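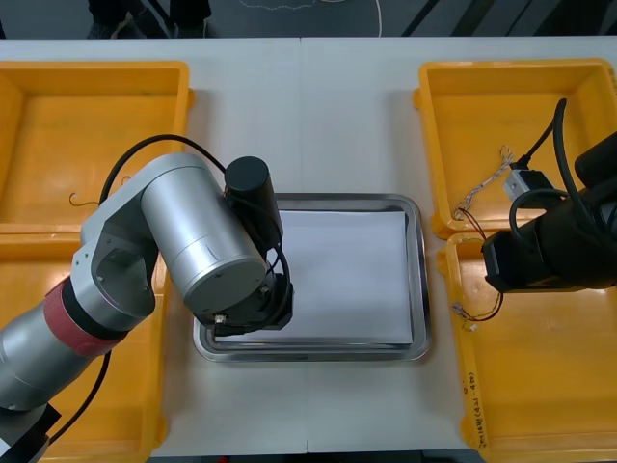 Napaporn Rungrueang thinks I am far too fond of trays. A drawer does the same job, she wrote to me in July, and a drawer has the decency to close. I have been arguing with her in my head ever since, usually while putting things away, and I want to get the argument down properly.

I love a tray! I love a shallow bin too, the kind with a low lip and no lid, and I love them best out on a bare white tabletop with plenty of open space between them. White paper in a steel tray, bins in a good loud yellow, and you know at a glance what belongs where. A drawer can't give you that. A drawer is a place where you put things so you can stop thinking about them, and then one afternoon you need a sheet of paper and find you own three half packs, all bent at the corners.

Paper is my strongest case. It hates being stood on end and it hates being squeezed in beside a stapler. Lay it flat in something with a raised rim, close to its own size, and it stays square and clean and you can lift one sheet off with two fingers. I moved mine out of the drawer 16 months ago and I still get a small lift from it every morning (my family has asked me to stop mentioning it).

Then the bins. People buy one big one, and I understand why, it looks like a bargain. But one big bin is a drawer without a cabinet! Four modest ones in the same color will serve you far better, and you don't need a label maker or a system with a name. I don't mind a bin with hardly anything in it, either. Vignesh Subramaniam, who shares my workroom, used to top up every container as if he were stocking a shop, and we had a long and rather heated conversation about a bin holding a single bit of wire. He wanted it gone. I said a bin with room in it is a bin you can find things in, and that the wire would have company soon enough. He has come around on the bins. He has not come around on the wire.

Color matters more than the tasteful catalogs let on. For years I bought clear plastic, then gray, and everything melted together. Yellow on white is cheerful and a little bit bossy, and small dark things like screws and clips show up against it right away. I'd take it over any beige basket you care to offer me.

Now, Napaporn has a point about dust. An open tray collects it and a drawer doesn't, or not as fast. I wipe mine down when I clear the table, and metal makes that easy – one pass with a cloth, rim included. She also has a point about space, because trays take up surface, and if your table is the one you eat dinner on, you may not want to give any of it away. Fine. Use one tray, and carry it off at mealtimes. Try doing that with a drawer!

I wrote most of this back to her. She answered that she had bought a tray, a small one, and was keeping it in a drawer.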